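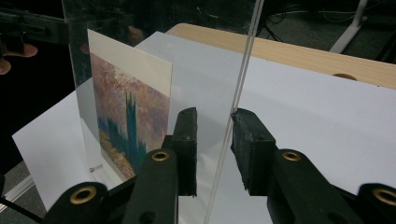
Wislow is my small pile of two-handed demonstrations for one very fussy job, getting a printed card and a clear acrylic stand to end up together. I started it in October because every policy I trained was great at blocks and mugs and hopeless at anything you can see through. A transparent panel is a rotten thing to look at from the wrist. With the gripper open and the pads a little way apart, often all the camera really gets of the panel is one thin bright line down its front edge, plus some faint reflections, and the painted card leaning against it is so much louder that my early models just went for the card every time.

What's in the release: 109 demonstrations, all done by me, with 1,021 short labeled segments cut out of them (approach, hold, align, release, and a catch-all called "fiddle" that I'm a little embarrassed about). I held 15 demonstrations back for testing. Please don't train on those! They live in their own folder, and the loader skips them unless you ask for them by name.

The labels come out of Kasis, my segment tool. It looks for pauses in the gripper width and proposes cuts, then I go through and drag them where they should be. It's pretty good at the start of a hold and pretty bad at the end of one, so if you only have time to check one side, check the ends.

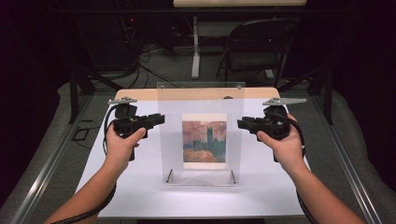
Hepburn is the baseline, and it's on purpose nothing fancy - it takes both wrist views and one head view and predicts short chunks of motion for the two sides together. I tried dropping the head view to save memory and I put it right back. From up there you get both grippers on either side of the stand with their jaws pointing in at the painting, and that left-right relationship is exactly what the wrist views are worst at. The dark tower against the orange and pink sky is also a nice strong thing to lock on to when the acrylic is giving you very little.

What I can say about results so far: with all three views, Hepburn picks up the alignment step well on the held-out demonstrations. With wrist views only, it drifts to one side and stays there, happily. These are offline comparisons against my own motions, so please don't quote them as success rates on a robot. I'll post those separately once I trust my scoring.

Known problems. Version 2 fixed the clock offset between left and right, but the earliest demonstrations are still a hair off and I left them in. Reflections change a lot with the lighting and I didn't control for that. And I'm the only operator, so the whole set has my habits baked into it (I go in slow and let go fast).

If you want to add your own objects, use the Wisavero converter and keep the folder layout the same. Run it on one demonstration first and play it back before you do the rest - a swapped left and right is easy to miss and very annoying to undo.

Last updated 18/11/2023. Issues and pull requests welcome, especially from anyone with a better name for "fiddle".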